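Girell Cleanup Set

README, last touched in September

Hi and welcome! Girell is the two-arm tidy-up dataset made by the Skakel robotics club. We teleoperate two small arms through household chores, save everything, and train policies on what we saved. If you're a new member, read this page all the way down before you book bench time. If you're from another school and just want the data, skip to "Getting the files."

What's in it

334 episodes in the current release, from 2 arms, with a fixed view of the cell and a view from each wrist. The chore families so far are cloth handling, mop pad handling and putting things in the basket. Every episode has joint positions, gripper positions, video and a one-line task string typed by whoever was driving. 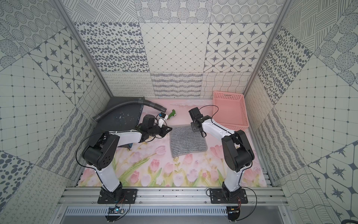 Cloth episodes are the ones we're proudest of, and they were by far the hardest to drive. Fabric never does the same thing twice, so you end up learning patience along with the controls. Start positions vary on purpose: in some the cloth is bunched up, in others it lies flat on the tulip mat between the grippers, with the pink basket standing open in the back corner. We left the busy wallpaper tiles up for the whole release. Early policies trained against plain walls fell apart the minute we changed anything, and Correia (our training repo) has the plots if you want to see how badly.

Task strings look like this:

pick up the striped cloth and put it in the basket
lift the cloth by one edge
move the green toy out of the way

Please keep them lowercase with no period. The loader doesn't care, but the search script does.

How to drive a cloth episode

Go in low and slow. Close on a doubled edge if you can find one, then pause a beat before lifting so the wrist camera gets a few clean frames. If you drop it, keep recording! Recoveries are gold. Only scrap an episode if an arm faults or somebody reaches into the cell.
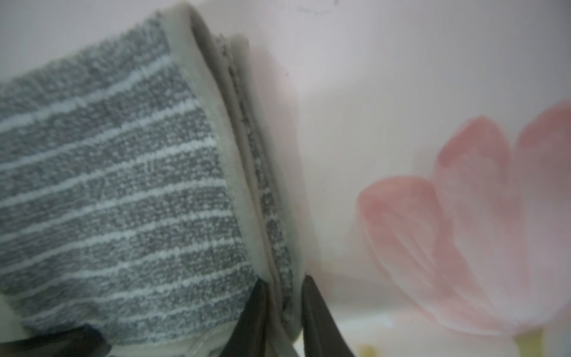

Apinya Suwannarat
Data lead, Skakel robotics club

I look after labels and splits, so complaints about either come to me. The train split holds out whole sessions instead of random episodes. Frames from one session look so alike that a random split gave us scores we didn't deserve. My favorite thing to browse is the wrist video of folded cloth, where you get the stripes and the smooth edging right up close between the fingers. Our contact labeler was trained on clips like that, and it's getting pretty good.

Labels are in labels.csv, one row per segment:

episode: integer id
arm: left or right
start, end: frame numbers
event: approach, grasp, lift, place, release, drop
checked: yes once a second person has watched it

There are 2929 segments, and 535 of them are still waiting for a second look. Want an easy first job in the club? Grab a batch of those.

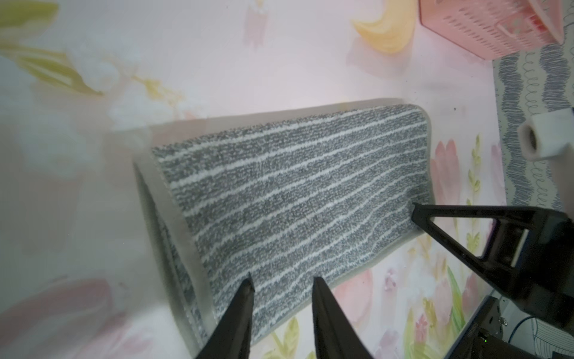
4 min read

Mop pad episodes

These came in after the cloth ones. The striped pad sits on a flat mop head, and its looped fibers look a lot like our cloth from above, so it makes a great test of whether a policy is paying attention to shape. Ours mostly wasn't. We're still fixing that, and ideas are very welcome.

Known problems

Wrist views blur near the edges at close range.
A few early episodes have left and right swapped in the task string. The list is in fixes.txt.
Gripper width drifts a little over long sessions, so recalibrate when you swap drivers.

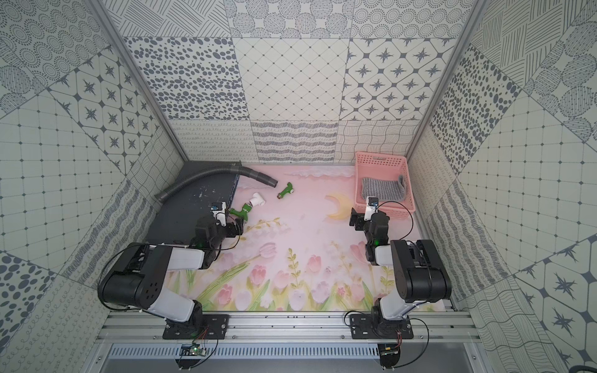
Cell view with the striped cloth in the basket and fittings by the left gripper.

Getting the files

The release is on the club share under girell/current. Copy the whole folder, run check.py, then point Correia at it. Fanitance, our little episode viewer, opens the same folder with no setup and lets you scrub all the views together. It's the fastest way to get a feel for the data.

Adding episodes

Record to girell/incoming, never straight to current. Put your initials in the session name, and watch at least your first and last episode in Fanitance before you leave the bench.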